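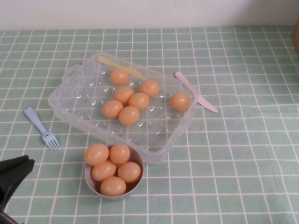

July, 9:40 am. Egg table, second go

Eggs split between tray and bowl, twelve in all, seven in tray. Want the tray filled out of the bowl today, then back again. Fork + knives stay on the cloth for now, Samer wants them as clutter. Fine by me but the pink knife is too close to the tray end, move it out a hand's width before next round.

Yellow knife is IN the tray, along the back. Leave it or take it out?? Ask Vega. If it stays, write it on the sheet so the afternoon people don't tidy it away again.

Bowl: five is too many, one is up over the rim. Try four in the bowl and start with eight in tray. Or the deeper bowl from the Dodent box, if it ever comes back from Boutros.

Cloth ok. Grid is handy for putting things back where they were, count squares from the left edge of the table. Tape the corners, 30 mm tape not the wide stuff, it leaves gum.

Tray cups are shallow. Eggs want setting down on the fat end, gently, no dropping.

To do
- order spare eggs (Pemosstead, bag of 40, same orange pls)
- wipe tray, clear plastic shows every fingerprnt
- 60 rounds by end of month, sheet is on the door
- Vega to check my layout sketch before I copy it out

10:25 bowl down to four. Better. Carrying on after cofee.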